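Pettigrew had its packing open day in May, and I went because the leaflet promised a tour and refreshments, in that order. It was the other order. By the time I had found the door there was coffee, a plate of Fladonari (a hard almond cookie, not to be confused with Flandari, the outfit that bakes them, although I managed it twice) and a talk on the history of the household move from 1847 onward. The talk had 60 slides. I remember the mules.

The part worth the drive was the wrapping session, held at a long curved counter of brown marble so shiny that you could check your teeth in it. The subject was cups and plastic film. I have wrapped cups before, in newspaper, with results I swept up later. The Pettigrew method wants the sheet laid out on the stone first and smoothed as far as it will go, which in my case was not far. Cling film has its own plans. Then the cups go down on their sides and the film comes over them.

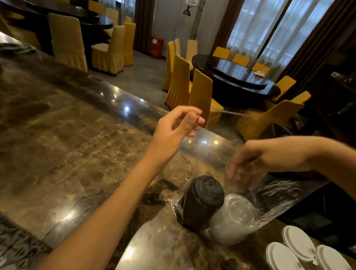
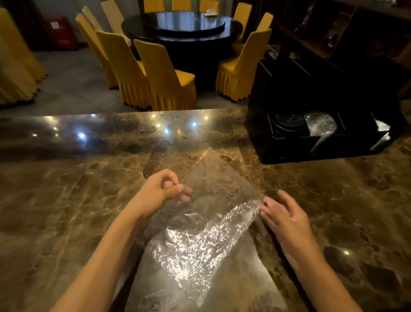 Cling film on the marble counter. The cups are in the first picture.

Ansel Dvorak, running the session, told us to pinch lightly and never pull. I pulled. My sheet became a rope, and he gave me another one without comment, then a third with some.

Afterward I asked about lids and was told they get their own session. The dining chairs, I should add, wore yellow skirts down to the floor and were better turned out than most of the visitors.

Parking is on the Skidness side and costs 2 dollars. Bring coins.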